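How to keep the stats sheet at a school or club football game

Most small programmes have one person on the sideline with a clipboard, and sooner or later it may be you. This guide covers American football at school and amateur club level, where there is no press box feed and no replay. If you can follow a game and add up, you can do it.

What you need

A clipboard, two pencils, a rubber and a pad of play-by-play sheets. Pens stop working in the rain and smudge when you have to change something. The Filtus pad is the one used across our league and has 70 lines to a sheet, enough for a half in most games. You can rule your own if you prefer. You also want a copy of both rosters with shirt numbers, and a clear plastic bag big enough to write inside if the weather turns.

Get the rosters before warm-ups. Ask the visiting side whether anyone has changed number since their list was printed, and write the change at the top of the sheet where you will see it.

Setting up the sheet

Each line is one play. Going across, you need these columns: quarter, down, distance, ball position, play type, player, gain or loss, result. Keep the result column wide, as it is where penalties, tackles and scores end up.

Write ball position with a letter for the side of the field. G35 means the Gronbridge 35, N35 means the Nurken 35. If you just write 35 you will not know in the evening which one you meant, and every yardage after it will be in doubt.

Fill in the quarter on every line, even though it feels like a waste of time.

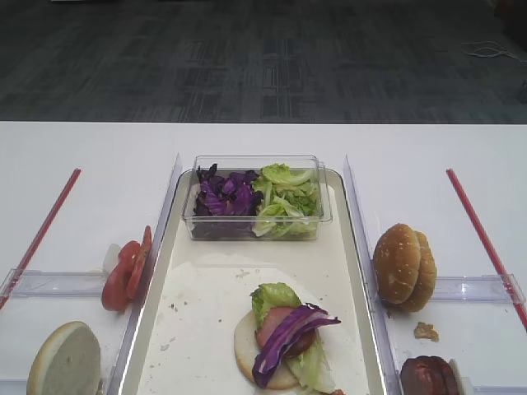 Recording a running play

Before the snap, write the down, the distance and the ball position. After the whistle, write R for run, the shirt number of the carrier, and then wait for the official to spot the ball. Do not guess the gain from where the runner fell. The spot is what counts.

Yardage is recorded in whole yards. The usual rule is to take the yard line the ball has passed or is touching, read from the front point of the ball, and to leave enough room that a fourth and inches is never written as a first down. If the chains show the team is short, the distance is at least one yard, so adjust the gain to suit.

A worked line would read: 1, 2nd, 6, G41, R, 22, +8, 1st down at G49.

Recording a passing play

Write P, then the passer's number, a dash, and the receiver's number. A complete pass gets a C, an incomplete an I, and an interception an X with the defender's number after it. Gain is measured from the line of scrimmage to where the receiver was stopped, including anything he ran after the catch.

Sacks cause more arguments than anything else on the sheet. In school and college scoring, a sack counts as a rushing attempt by the quarterback and the lost yards come off his rushing total. In the professional game the loss comes off team passing yards. Find out which your league uses before the season and stick to it. Ours follows the college method.

A passer who scrambles past the line is a runner. Mark it R.

Penalties

If there is a penalty and the play is wiped out, put a line through the gain but leave the rest readable. On the next line write PEN, the team, the type of foul, the yards and the new ball position. Penalty yards never go into rushing or passing totals.

If the penalty is declined, the play stands as it is. Write DEC in the result column and carry on.

A foul during a long run is harder. When the penalty is enforced from the spot of the foul, the runner gets credit only up to that spot. Wait for the referee's signal and watch where he walks off from.

Kicks

Punts are measured from the line of scrimmage, not from where the punter stood. Kick-offs are measured from the kicking tee. Returns go on their own line with the returner's number and the yards. A fair catch is a return of nothing and does not count as an attempt.

Field goals are the odd one out. The distance is taken from the spot of the hold to the posts, so add ten yards for the end zone to the yard line where the holder kneels. 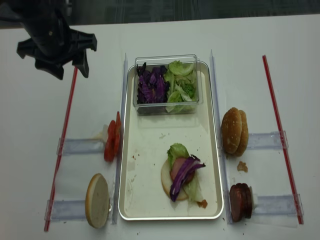

Shredded purple cabbage and chopped green lettuce in a divided container.

At half-time

Use the break to add up the first half while it is fresh. Total the carries and yards for each runner, then attempts, completions and yards for each passer. The receivers' yards added together should equal the passing yards. If they do not, you have probably missed a shirt number or given a catch to the wrong man.

Check the score by quarters against the scoreboard too. It is easier to put right now than after the second half has been piled on top.

After the final whistle

Do the same for the second half and add the two together. Then try a simple check on a few drives. Take the starting position, add the gains, take off the losses, put in the penalties, and see whether you land where the drive ended. If you are a yard out, look for a spot that was rounded the wrong way.

Copy the totals on to a clean sheet and keep the original. When Rieger queried a season rushing total of 1,106 yards for one of our backs, the only way to settle it was to go back through the pencil sheets game by game. The figure stood, but two carries had been missed off the list of attempts.

Send the totals in the same evening if you can. Our league wants them by 8 p.m. the next day, and late sheets are left out of the weekly table.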